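Filed under: Finishing > Hardware, Metals and Corrosion

Black halo around steel handles on white oak, under a waterborne finish

by quarterline

I build small storage boxes in white oak, lidded and open, with black powder-coated steel handles screwed to one side. The finish is two coats of Siria waterborne matte over bare wood sanded to 220. On the last batch a gray-black ring showed up around the screw holes within a week of assembly. The ring follows the grain, longer along it than across, and on the worst one it runs well past the handle foot.

The handles are Olley, the plain bar type. The supplied screws are black too, and I assume the coating is phosphate or black oxide. The shop is in Curkville, elevation 2,844 feet, and the air here is dry most of the year, so I did not expect rust of any kind. I have used the same handles on maple for a long time with no trouble.

Questions:
1. Is this iron tannate from the screws, the handle, or both?
2. Does it come out without stripping the whole side?
3. What do I change for the next batch?

by drybench

Iron tannate, yes. Oak is loaded with tannins, maple has very little, and the maple record tells you nothing about oak. All you need is iron, tannin and water, and the water came out of the can. A waterborne finish is mostly water for the first few hours. If you drove the screws before it had fully dried down inside the holes, you had a small wet cell around each one.

I would blame the screws first. Black oxide is a very thin conversion layer and depends on the oil in it for protection. Driving it through oak scrapes the threads bright. Powder coat on the handle itself is a decent barrier except at the edges of the screw holes, where it tends to be thin or chipped.

For removal use oxalic acid. Dissolve it in warm water per the label, brush it on, let it dry, rinse well, repeat if needed. Treat the whole side, edge to edge, or you trade a dark spot for a light one. Gloves and eye protection, and do not sand the dried crystals into the air. The finish has to come off first. Acid will not get through it.

by mortisegauge

Agree on the chemistry, disagree on where the water came from. Two coats of a waterborne matte are touch dry inside an hour in Curkville air. The amount left in a pilot hole the next day is tiny. I would want to know what the wood read on a meter at assembly. Air-dried oak that has been in a heated shop for a month can still be wet in the middle, and the middle is where the screw tip sits.

by quarterline

Kiln-dried stock, stickered in the shop since early spring. I metered it when I milled it and it read seven percent. I did not meter it again at assembly. Handles went on the morning after the last coat.

I pulled one screw. The threads are dark brown near the head and still mostly black at the tip. The hole is dark at the surface and clean farther down.

by mortisegauge

Then I was wrong about the stock. If the core were wet the tip would be the bad end. Dark at the surface points to the finish, or to something wiped on the surface. Do you raise the grain before the first coat?

by quarterline

Yes. Damp rag, let it dry, knock it back with a worn piece of 320. Between coats I use steel wool.

by drybench

There it is. Steel wool under a waterborne finish on oak is the textbook way to get black specks. The strands break off and lodge in the open pores, then the next wet coat hits them. Around a drilled hole the broken edge of the rim catches even more of it. Switch to a gray nonwoven pad or 600 paper between coats and vacuum the surface before recoating.

by endgrain_only

I don't buy steel wool as the whole answer. Broken strands give you specks scattered over the entire panel, and the original post says rings, centered on screws, drawn out along the grain. Those are two different patterns. Specks come from fragments. A ring needs a fixed source with time to feed it. Quarterline, do you have any specks away from the hardware?

by quarterline

A few. I had written them off as dust. Under a hand lens some of them are dark with a slight halo, so I suppose it is both.

by endgrain_only

Both, then. Steel wool goes in the drawer with the rest of the metalworking supplies. The screws still have to be dealt with.

In order of what I would try:

Stainless screws, 304 or 316, either is fine indoors. If the black head matters, buy them with a coating over stainless. The coating can scrape off in the hole and it will not matter.

Brass also works. Cut the thread first with a steel screw of the same size, with wax on it, then swap in the brass. Oak will twist the head off a small brass screw driven cold. Clean the hole out afterward, as the steel screw may leave a trace.

Drill the pilot before finishing, and get finish down into the hole with a pipe cleaner or a thin brush. Let it cure the full period on the can, which for most waterbornes is weeks and well past "dry to handle."

by kerf_left_of_line

A thin barrier under the handle foot is worth doing as well. I use dewaxed shellac, wiped on as a sealer over the whole box before the waterborne coats. The alcohol carries no water worth mentioning into the wood, and it locks down the tannin so the first waterborne coat does not pull it up. You lose a little of the cool tone. On white oak it goes slightly warm, less so with the palest grade.

My own boxes get the same sort of black metal handle on light oak, and with the sealer under it the wood looks clean along the far edge by the handle.

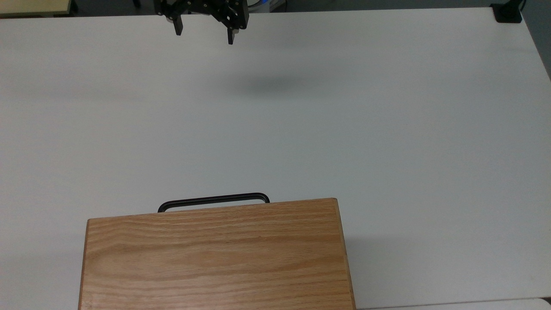
by tallgrass_shop | 6/26/21

Shellac first is fine for a drawer box or a desk box. I would not put it under anything that sees standing water or strong cleaners. Ammonia-based cleaners go after shellac if the topcoat has a pinhole, and ammonia also darkens oak by itself, with or without iron. A customer who sprays the thing down every week will give you a dark ring that looks a lot like this one and has a different cause.

On the handles: coating specs sheets quote hours in a salt spray cabinet, and those numbers get repeated as if they meant years of use. They are run on flat test panels. The edge of a punched or drilled hole is the weak point and the panel has no hole in it. If a supplier quotes you up to 2,000 hours, ask what the part geometry was. I touch up the inside of the holes with black enamel, let it cure, then mount.

by drybench

Second the enamel. A nylon washer between handle foot and wood does the same job faster, if you can live with the shadow line. I can't on small work.

by mortisegauge

I tested this last July with offcuts, same board, all screwed on the same day and kept in a plastic tub with a damp sponge so the air stayed near saturation. It is harsher than any living room. Results after ten days:

Black oxide screw, bare wood: black ring, bleeding down the grain.
Black oxide screw, shellac on the face only: smaller ring, black inside the hole.
Black oxide screw, shellac on the face and in the hole: faint gray at the rim.
Zinc-plated screw, bare wood: faint gray, with white powder on the head.
Stainless screw, bare wood: no change I could see.

Shellac helps but the screw material matters far more. Zinc is better than I had expected, though I would not rely on it once the plating is scraped. One board, one tub, so read it as a rough ranking.

by endgrain_only

Useful. The second line is the one people should look at. Sealing the face and leaving the hole raw just hides the reaction until it comes up from below.

by siltloam

Question from the side. I get my oak from the Đào yard and it comes off the truck with black marks wherever the steel banding touched it. Same thing? And does oxalic work on rough stock or am I wasting it?

by drybench

Same thing. On rough stock skip the acid and plane it. Banding marks are usually shallow, a pass or two. If it is still dark after that, the load sat wet under the band and you may be better off cutting around it. Wipe down the planer bed and wax it while you are there, for the same reason in reverse. Wet oak will mark cast iron overnight.

by tallgrass_shop

Adding for anyone gluing up: pipe clamps do it too. Black iron pipe lying across a wet glue line leaves a stripe. Wax paper under the pipe.

by quarterline

Thanks. Reporting back on the repair. I scraped the finish off the handle side of the worst box, sanded to 180, and brushed on oxalic across the full face. First application took the ring to a light gray. Second took it out except for a thin line right at the rim of one hole, which the handle foot covers. Rinsed, dried overnight under a fan, raised grain knocked back with paper.

The treated side was a shade lighter than the other three when bare. With shellac and topcoat on, I can find it if I look for it at a low angle. The customer may not.

Next batch is stainless screws, enamel in the handle holes, shellac on the face and in the pilots, and no steel wool anywhere near the bench.

by mortisegauge

Did you neutralize after the oxalic, or just rinse? I see baking soda recommended a lot.

by quarterline

Plain water, several changes, and a new sponge each time. I was worried about baking soda darkening the oak. Alkali and tannin is its own reaction.

by mortisegauge

It can, mildly. Plain water is what I do too. Let us know if the edge of that hole comes back once the humidity is up. I would give it until the end of the wet season before calling it fixed.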